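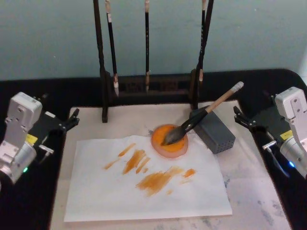

How do you fix a sticky button on a game controller without pulling the whole thing apart?

Start with a cotton bud and a little isopropyl alcohol. Turn the controller off, take the batteries out if it has them, dampen the bud (damp, not dripping) and run it around the edge of the button while you press it in and out with your other hand. Do that for a minute or two, leave it alone for half an hour and try again. In our house that fixes most of them, because in our house most of them are cordial.

Filed under: Around the House / Games Room / Cleaning & Storage

I've been looking after consoles since I was a kid with a secondhand Flastau and one very chewed joystick, and now I've got two boys of my own who eat toast while they play. So I've had plenty of practice! These are the things I do at my place. None of them need fancy gear and most of them take less time than a loading screen.

Thumbsticks and grips

The rubbery tops on thumbsticks collect a sort of grey paste (you know the stuff). A wooden toothpick gets it out of the grooves nicely, and so does an old soft toothbrush. Go easy with alcohol on anything rubber, as I've had a pair of grips go tacky on me after I got too keen. Warm water with a drop of dish soap on a wrung-out cloth is plenty for those.

The seam that runs round the middle of the controller is the other grub trap. I drag the toothpick along it dry first, then wipe. If you wipe first you just push everything further in and you'll be there all night.

Drift

If your character wanders off to the left on his own, try a recalibration in the settings menu before you spend any money. I nearly binned a Pokar pad that only needed that. If it still drifts, a short puff of compressed air under the edge of the stick while you roll it in circles is worth a go. Keep the can upright! Tip it over and you get freezing liquid all through the works.

Failing that, it's a new stick module. I paid six dollars for mine and it sat in the drawer for months, since it needed soldering and I was scared of it. My neighbour Velimir Perić did it at his kitchen table in the end while I held the torch. Ask around before you decide a controller is dead.

Old cartridges

Please don't blow in them. I know, we all did. Your breath is damp and the contacts don't like it. What I do is wet one end of a cotton bud with isopropyl, rub the gold contacts side to side, then go over them with the dry end. Keep going with fresh buds until they come away clean, which on a market-stall cartridge might be a fair few. Let it dry properly before it goes near the console.

Stickers from game shops come off with a hair dryer on low and a lot of patience. Lift a corner with your fingernail and peel it back flat along the label, slowly. I lost half the artwork on a racing game by yanking, and I'm still cross about it.

Discs

Wipe from the middle straight out to the edge, never round and round. A glasses cloth is perfect. I gave toothpaste a try once because somebody on a forum swore by it, and all I got was a minty disc with more scratches than it started with. Our library has a disc polishing machine, so ring yours and see.

For really bad ones I've heard of people wet sanding with 2000 grit. I haven't been brave enough.

Dust in the console

January is when ours gets its big clean, when it's hot and the fan is roaring like a hair dryer. Unplug it, take it outside and use a soft paintbrush on the vents, then a vacuum with the brush head held a little way off. If you're using compressed air, do short bursts and don't let the fan whizz round.

Leave it some breathing room when you put it back, too. Our old Noguchi TV unit is 105 cm wide, which sounds roomy, but the shelf was so shallow that the back of the console was jammed against the wall. I cut a hole in the back panel with a hole saw and the fan noise dropped straight away.

Cables

Don't wind them tight around the controller. Make a loose loop and hold it with a bit of hook-and-loop tape or, if you're me, a bread tag. I write the name of the console on the bread tag in marker, which has saved me so much swearing at black plugs that all look alike.

Storing it all

Shoeboxes are fine for cartridges if the cupboard's dry. I save up the little silica gel packets from new shoes and toss a couple in each box. Take the batteries out of anything you won't be using for a while. I opened up an Umia handheld after around six years in the garage and the battery bay was all white crust. White vinegar on a cotton bud loosened it, then a wipe of alcohol, and it plays again, though the speaker crackles a bit.

Rechargeable pads I top up every few months, whenever I happen to remember. And the toast now has to stay on the kitchen bench until the game's paused. We're about halfway there with that one.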